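Skunent panel cell: set-up and upkeep notes

README for the simulated cell and the recordings made in it

Contents of this package
- cell/ the scene file, panel model and table
- arm/ joint limits, gripper limits, home pose
- runs/ 803 recorded runs, one folder each
- checks/ the scripts named below
- CHANGES.txt

The cell is rendered. It holds one arm with a two-finger gripper, one wooden table and one control panel. The panel is the object under test. It has a lever in a slot, a toggle, a small centre switch, a rotary program knob and a row of lights beside a white dome. Runs cover approach, contact and retreat for single controls. Sequences over several controls are kept in the Vurkent package.

Setting up the cell
1. Load cell/ before arm/. In the other order the wrist camera attaches to the world origin.
2. Send the arm home and zero the gripper.
3. Run checks/panel_pose. It prints the offset of the panel from the table centre and its rotation. Up to 3 degrees is accepted.
4. Open the fingers and hover over the panel without contact. Save one wrist view.
5. Compare the saved view with the reference for your release.
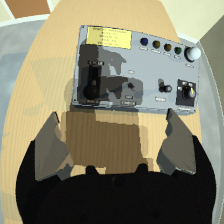 Ghizlane Hajji
Cell maintainer, Skunent

The wrist view is the one used for alignment. Both fingertips should be in view, with the gap between them clear of the panel's lower edge. A small tilt of the panel is allowed and is written to pose.json. Do not straighten it by hand, or the recorded grasps will no longer match.

Shadows are left on. The gripper darkens the middle of the panel in most hover poses, and a detector trained with shadows off will miss the small centre switch. Light settings are in cell/light.cfg.

Control names
The names in the logs follow the panel captions: CYCLE and HOLD for the lever, MODE for the centre switch, PROGRAM for the knob, with positions P1 to P4. The toggle is logged as toggle_a. The dome is logged as STATUS. Text on the yellow label is not used by any script.

Knob readings are taken from the pointer line. If the pointer rests between two positions, the run is logged as "between" and no position is assigned. Release 2 rounded to the nearest position, so its knob labels should not be mixed with the current ones.

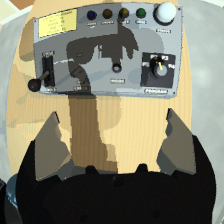

Can I move the lever and the knob in the same run?
Only with the Vurkent package. The checks here expect one control per run and will reject a log that shows two.

Upkeep
- Rerun checks/panel_pose after any change to the table or the arm base.
- Reset contact stiffness to 3,000 N/m after testing soft fingertips.
- Keep gripper opening at 80 mm for hover views.
- If a finger passes through the lever ball, lower the time step before touching the collision mesh.

Known faults
The lever can stick at the lower end of its slot after a fast retreat. Reload the panel model to clear it. Senad Dumitrescu is working on the joint friction; a fix is planned for April.

Last edited 21 Mar 2021. Faults and corrections to Roxana Correa.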